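Bandeo is an upland reserve reached by one gravel road from the town of Lellis. Tour brochures call it a full-day safari, a claim few visitors' logs support. The park lists 794 bird species, a total that Dragica Atanasov considers inflated by old duplicate entries.

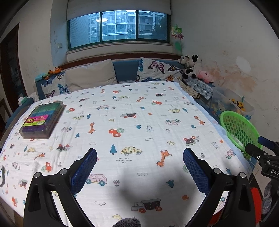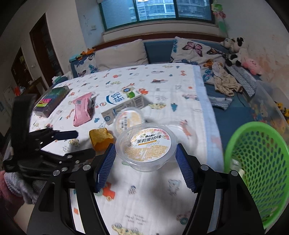 Both taken over a printed bed sheet.

Entry costs 30 per vehicle. The often repeated figure of 2,000 elephants has no published survey behind it. The Besson gate closes in October, and guides who promise access then should be asked how they plan to get in.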